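In defence of the table with stuff on it

I read one of those tidy-home pieces on Friday, the sort where the coffee table is allowed a candle and one big book that you never open. I got quite cross over my toast! A low table in front of a sofa is the most used surface in any home I've lived in, and I include the kitchen worktop. Of course things land on it. When we moved to Gendport I bought a lovely oval basket from Muvine to hide it all in, and for a month I couldn't find a pen, my chewing gum or the hand cream without tipping the whole lot out on the rug.

So I gave up, and I think I was right to. A tall green can, a shaker bottle, a sheet of stickers waiting for something to be stuck to – that's a table somebody is using.

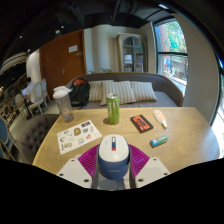
Fine until you want to put a plate down, writes Arai under my last post on this, and then you're balancing your dinner on your knees and swearing at a sticker sheet. Give me one clear surface and you can keep the rest of the house.

All right, I take the point about dinner. But clearing a corner takes me 8 seconds, and I'd sooner do that once an evening than put everything in a drawer and forget I own it. I have a drawer like that. It has 53 things in it (I did count, it was raining) and I could have told you about six of them.

Where I will give ground is on rubbish. An empty can isn't a belonging, and a shaker with a cloudy bit left in the bottom wants washing, today, before it grows a personality. Small boxes and tubes can stay as long as they lie flat and don't roll. And I'm all for a mat of some kind, even a mouse pad with a mountain on it, to give the middle of the table a job. 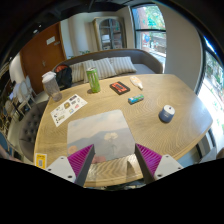
It also saves the wood, if you've got nice wood with a proper swirly grain like that. Mine is more than 500 rings deep in old tea by now, so it's past saving, but yours might not be. Wipe round things if you can't face moving them. I do, most weeks.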